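Report on the August visit to the Collet packing site, Brondport

The delegation was received by Remedios Policarpio, who manages the small-order line. The site employs 200 people, and 50 of them work on hand packing. Robot arms were introduced in that section this spring.

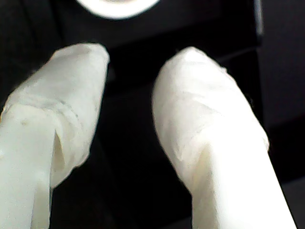 ## Work at the station

Lieven Geerts explained that each station has one operator, who sets out the items, starts the task and steps in when a grip fails. Operators had previously packed every order by hand. 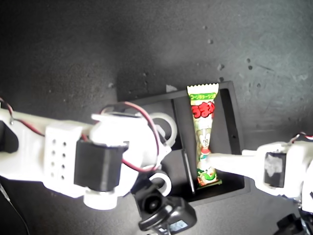
Training was the subject of most of our questions. Staff receive 2 days of instruction before they are assigned to a station. Light packaging takes up much of that time, and an upright snack bag in a divided tray, with an arm on either side of it, calls for careful placement. Yaqin Shen, an operator, told us that her wrists are less tired but that she misses talking with the packer beside her.

Management has agreed to rotate operators between the stations and the hand tables,

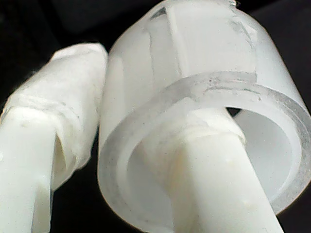 and the arrangement will be reviewed with staff before the winter season. Pay grades have not changed. Kimutai Massawe asked whether operators may refuse a station assignment. The site's written answer will be attached to the minutes.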